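3.2 Perda de água e abandono das levadas no vale de Promside

O núcleo antigo de Promside depende ainda de um sistema de levadas de terra e pedra. Manutenção irregular desde que os moradores mais velhos sairam para a parte baixa. Fugas em quase todos os troços a montante do tanque comunal, assoreamento a jusante. O levantamento de campo começou em setembro, com o nível da água já baixo, o que facilitou a leitura das juntas mas não a medição de caudais. Estes ficam para a campanha seguinte.

Foram definidos 4 troços de estudo, segundo o tipo de parede: pedra seca, pedra com argamassa de cal, terra batida, betão recente. O betão é o caso pior do ponto de vista patrimonial. Apaga a secção original, acelera a água e empurra o problema da erosão para o muro do vizinho. Em Lockwood, a mesma solução foi aplicada e depois parcialmente demolida (ver secção 2).

Reinholz propõe uma leitura diferente. Para Helmut Reinholz, o estado das levadas é sobretudo um indicador do estado dos turnos de rega: onde o turno se mantém, o canal mantem-se. Concordamos em parte. No troço de cal há turno activo e mesmo assim colapso da cobertura, por causa do trânsito de veículos na calçada superior. Faltam dados para separar os dois efeitos.

A inventariação seguiu a ficha Demano, adaptada. Retirámos o campo "valor paisagístico", demasiado vago, e acrescentámos o registo de quem limpa, quando, e com que ferramenta. Ao todo, mais de 1000 metros de canal percorridos a pé. As fichas foram passadas para a base Letus, com 2 níveis de acesso: público para a localização geral, restrito para os nomes dos regantes.

Sobre a cal: as amostras indicam um traço pobre, com muita areia do ribeiro. Não há nenhum pedreiro local em actividade que o domine por completo. A transmissão do ofício fazia-se na própria limpeza anual, de modo que a perda de uma arrastou a outra. Um plano de salvaguarda que trate só dos muros deixa isto de fora.

Quanto ao risco de cheia, o calendário antigo previa vigilância nos 365 dias do ano, repartida por casas. Hoje a comporta principal fica aberta todo o inverno, por comodidade. Na prática a levada recebe água de escorrência para a qual não foi dimensionada

Figura 2
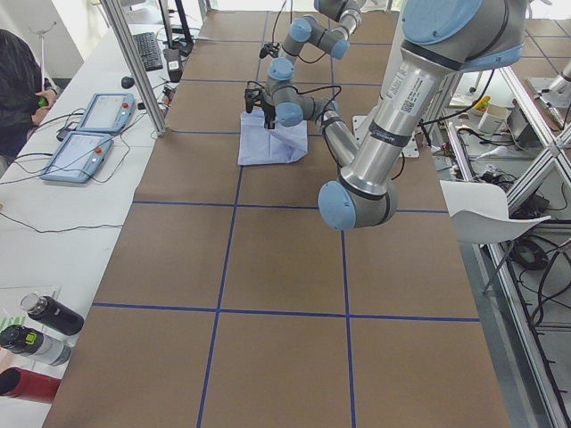 e que acaba por sair pelo ponto mais fraco, quase sempre a curva acima do lagar. A reparação dessa curva deve anteceder qualquer outra obra no núcleo, incluindo a repavimentação já prevista.

Partilhas 4 | Comentários 2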